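Last updated: 27 Mar 2018

Lanberg Home & Craft Help - Tables, mats and work surfaces

Marking positions on a textured mat without wrecking it

Posted by mabuza_mornings

Hi everyone! I finally have a proper work table and I'm very happy with it. I put down one of those light blue mats with the fine bumpy texture, and it has changed how I work. Small parts stay where I put them and the table stops getting dinged up.

What I'd like now is a way to mark a few spots on it, so I can set the same things down in the same places every time. I tried a washable marker and the ink ran along the little grooves. Painter's tape looked great for an evening and then the corners curled. Is there anything that sticks to a dimpled surface and still comes off later? I've also got small dark specks here and there that don't wipe away, so cleaning tips are welcome too.

6 people found this thread useful

Oltton_Bench

Silver reflective tape! I love this stuff. Make a cross out of two short strips, one laid over the other, and you have a center point you can find at a glance, even with only a desk lamp on. It's thicker than painter's tape, so it bridges the bumps better.

Wipe the mat first with a drop of dish soap in warm water and let it dry all the way. Overnight is best. Cut your strips with sharp scissors so the ends are square, then lay the first one down and rub it hard from the middle out with the back of a spoon. Second strip across it, same again. Don't stretch the tape while you're laying it or it will creep back and lift at the tips.
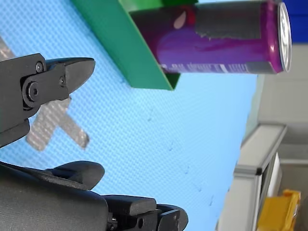 I'd keep the strips short, too. Long ones pick up every ripple in the mat, and if you roll the mat up now and then they'll crease. When you want one gone, warm it with a hair dryer on low and peel it back slowly - almost flat against the mat, so you aren't pulling straight up. Any sticky stuff left behind rolls off with a pencil eraser. Try it in a corner first if your mat is a soft one.

cleditard

just use tape, any tape. mine is duct tape and it's been on there since last April

pegboard_and_pie

Seconding the silver crosses, they're so easy to spot! For the specks, use an old toothbrush and baking soda paste, small circles, then a damp cloth. If they're still there after two goes they may be in the material itself, and I'd leave them alone. Stay away from nail polish remover - it took the texture right off a patch of my old mat.

We use cookies to remember your sign-in and reading settings. By continuing to browse you accept their use.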